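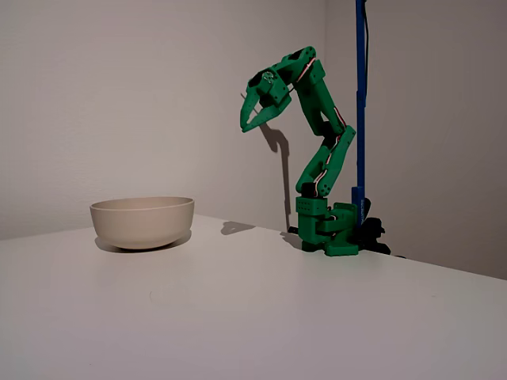 Green arm on the white table, gripper hanging down.

From: Sigrun Ljungberg
To: Horkside allotments list
Date: 2023-04-07
Subject: Re: Rock dust, group order

Folke Haugland wrote:
> Torunn and I are putting in for rock dust from Vokstead again.
> If we get to 300 kilos the delivery is free. We used it on the
> top beds last year and the beans were the best we've ever had.
> Etelka is in for 2 sacks. Who else?

Folke, I'm glad about the beans, and I ate plenty of them. But you also moved them out of the shade last year, and you put down all that horse manure from Taşdemir's yard. I don't see how the dust gets the credit.

I read the Vokstead leaflet twice. It says "remineralizes tired soil" and never says which minerals, how much of each, or how long they take to get out of the rock and into a plant. There is a photo of a large cabbage. I can grow a large cabbage next to a sack of anything.

Has anyone on the hill had a soil test done? Zuzana did hers when she took over plot 22, and as I remember it the only thing low was potassium. She'd have the sheet. If that's the case for the rest of us, wood ash is free and my brother-in-law has a shed full of it - bring your own bucket with a lid.

What I would like to see is one bed split down the middle, dust on one half, same seed, same water, and somebody weighing what comes off. I'll give up my onion bed for it if you'll spare me a scoop. Kumeo onions, from sets, going in later in April.

Until then please leave me off the order. And whoever has the long hose, I need it back before the potatoes go in.

Sigrun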